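Print this story | E-mail this story

A gripper that beat its rival on every measure its maker chose to publish did a good deal less winning when somebody else picked the chores.

Grukora, which sells two-finger grippers for small robot arms, said in September that its newest model could replace the older and cheaper Harkau hand "without any change to the arm or the controller." A small testing shop called Ritach took the company at its word. It put both hands on the same simulated arm, ran them through the same tabletop chores and wrote down what happened over 3,351 attempts.

The gap was smaller than the sales sheet suggests. On picking up small cubes, the new hand finished ahead by a hair. On long, thin pieces it fell behind. On anything round, the two were close enough that Ritach declined to name a winner.

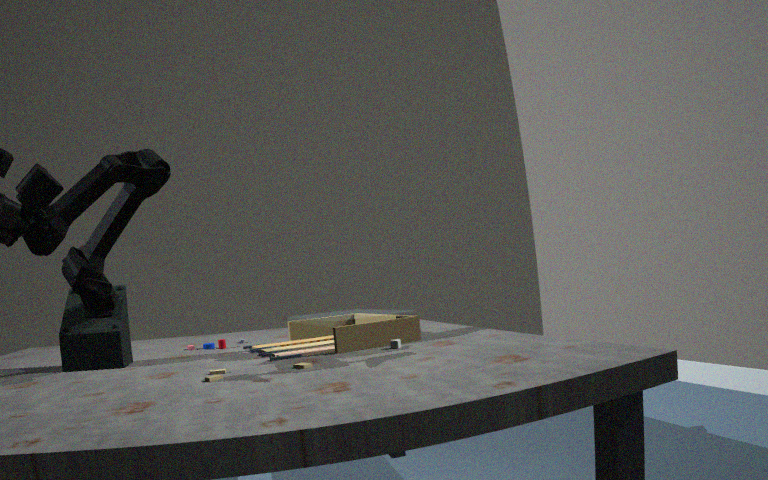 Grukora's own figures came from 20 runs per chore, all with a single kind of block. That is a thin stack of evidence for a product that costs quite a bit more than the one it is meant to replace. The company has not said who chose the block, or how many others were tried first.

Ritach's chores were no great stretch. The arm had to move small blocks into a tray, take long ones out again and leave the other pieces alone. Each run began with a fresh layout, and the controller was given 30 seconds before the attempt was scored as a miss.
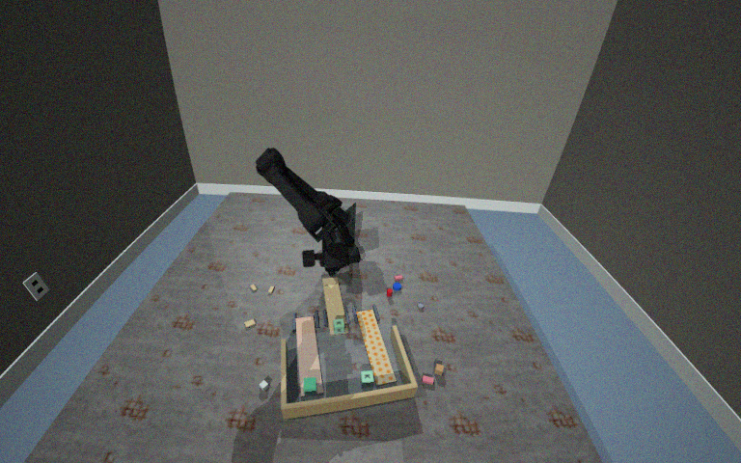 The simulated arm behind a tray of long blocks and green cubes.

There are reasons to doubt the new numbers, too. Every attempt took place inside a computer. Simulated friction is a guess, and simulated fingers do not wear down or pick up grease. A hand that looks ordinary on a screen may do fine on a factory bench, and the other way around. Ritach admits this on the second page of its report and then goes on for 42 more as if it hadn't.

The testers also tried a camera mounted close to the fingers, in place of one that takes in the whole work area. Grukora recommends the close view. Ritach found it helped in the last moments of a grasp but left the controller hunting for the piece before that, and many of the timed-out runs came from this setup. Using both cameras gave the best scores with either hand, which makes it hard to credit the hand.
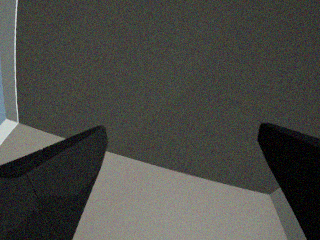 By LEEN RAWASHDEH
Staff Writer

Asked for comment, Grukora said the testers had used "settings we would not advise" and offered to supply better ones. It did not say why those settings were missing from the manual. Ritach says it used the defaults for both products and would be glad to run the whole thing over.

A third company, Sabbagh, which makes the controller used in the tests, said it had no opinion on grippers. It is working on an update that it says will improve results with both of them. It gave no figures.

Ritach plans to repeat part of the work with a real arm before the end of the year. Until then, shops that already own the older hand have little cause to hurry.

Print this story | E-mail this story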